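WOOD 13: Introduction to Wood as a Material
Handout 2: Grain, Figure and Movement
Instructor: Akinyi Obura

Read this before the December bench session. Chapter 2 of the course reader covers the same ground in more detail.

1. What grain means

The word gets used loosely. In this course, grain is the direction the long fibers run. Figure is the pattern you see on the surface, and it depends on how the board was cut as well as how the tree grew. Texture is the size of the pores and how evenly they are spread. Keep the three words apart in your written work.

On a flat-sawn face the growth rings meet the surface at a low angle, so the lines spread out into arches. On a quarter-sawn face they stay close to straight and parallel.

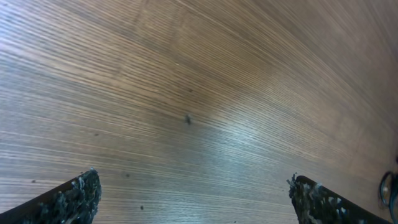
Fig. 1. Tabletop with a wood-grain surface. Parallel lines to the left, arched lines toward the upper right.

When you sketch figure, draw the lines first and leave color for later. Glare from a finish can wash out part of the pattern, so look from more than one side.

2. Knots

A knot is the base of a branch that the trunk grew around. If the branch was alive, its fibers are tied into the wood around it and the knot is tight. If it was dead, the trunk closed over it and the knot may fall out after drying. Grain bends around both kinds, and the board is weaker there when it is loaded as a beam. 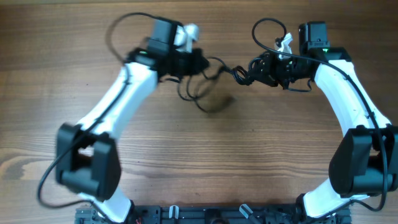

Tatu Rotich's grading sheet from the Ternamdale mill gives each knot a size and a position. A knot near the middle of a board's width matters less than one of the same size at the edge. Copy his layout for your own sheet.

3. Shrinkage

Wood shrinks as it dries below the fiber saturation point. It shrinks most along the growth rings, less across them, and very little along its length. This is why flat-sawn boards cup. A solid top needs room to move on its base, so use slotted holes or buttons and do not glue it down across the full width.

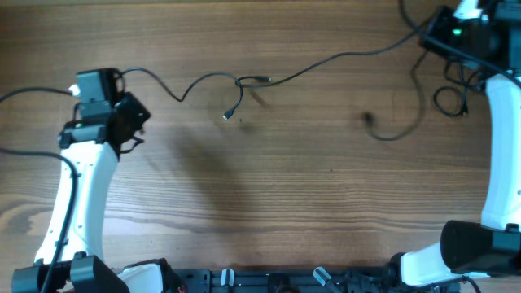
Veneered panels move much less. The core does most of the work and the face layer is too thin to pull it out of shape if both sides are covered.

4. For the bench session

Bring a ruler, a hand lens and a soft pencil. Samples are in the Rugemalira cabinet, room 2213. Allow 15 minutes per board. Note the cut, the knots and any cupping, and hand in your sheet before you leave.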